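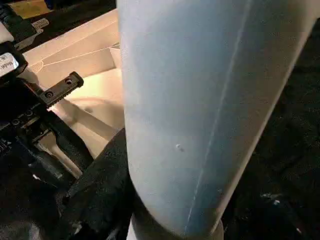

Wulport Robotics Club › Build Season › Gripper and arm

Thread: Wrist cam view, pad contact on the cylinder

fendby_build
Posted Monday, 4:10 pm

Wrist cam still from this afternoon. The pad is on the lower left of the cylinder, down where the body starts to round in toward the grey part at the bottom. I was aiming for the straight section. The arm goes where I tell it to, so I think my grasp height is wrong. Before I change the program, does anyone see a reason to keep it this low?

tallboy26
Posted Monday, 4:32 pm

Go higher. On a curved edge you only get a small bit of the pad doing any work. We had the same trouble last term with the bottle task and moving up fixed most of it.

solderfume
Posted Monday, 4:41 pm

I'd leave it. Low grip means less swing when the arm stops. The Distell task sheet takes marks off for tilt on placement, and we lost 13 points on that at the regional.

tallboy26
Posted Monday, 4:50 pm

We lost those points because the wrist was still turning when it let go. Grip height had nothing to do with it.

solderfume
Posted Monday, 4:58 pm

It was both. Check the log, run 26.

marg_h
Posted Monday, 6:15 pm

Separate question. Are you using the seam for alignment? It shows up as a bright line down the cylinder and the rest of the surface is close to blank, so if the vision group wants an edge to track, that's the obvious one. There's a tiny white speck a bit left of it as well, but I wouldn't train on that, it could be a scuff.

fendby_build
Posted Monday, 6:40 pm

Not using it yet. The Hsiao script looks for the outline, and it does all right on the left where the cylinder is against the cream. On the right it's pale blue going into shadow with black behind, and I don't trust the edge it gives me there.

marg_h
Posted Monday, 6:52 pm

Then try the seam. You'd have to assume the cylinder always shows up with the seam facing the camera though, and the rules don't promise that.

solderfume
Posted Monday, 7:05 pm

They don't. Orientation is random on competition day. Please don't build anything on the seam.

kettle_on
Posted Monday, 7:20 pm

We have 1,803 labelled stills in the shared folder and the target was 2,000 by the end of November. Can whoever is running the arm save a few with the cylinder turned so the seam is hidden? That would settle it for the vision side.

fendby_build
Posted Monday, 7:31 pm

Can do. I'll run the high grasp and the low grasp with the same release code, ten goes each, and put the tilt readings in the spreadsheet — seam turned away for half of them.

tallboy26
Posted Monday, 7:36 pm

Fine by me. Wait for the wrist to stop before release on all of them please.

solderfume
Posted Monday, 7:44 pm

Agreed on that part. Still think low wins.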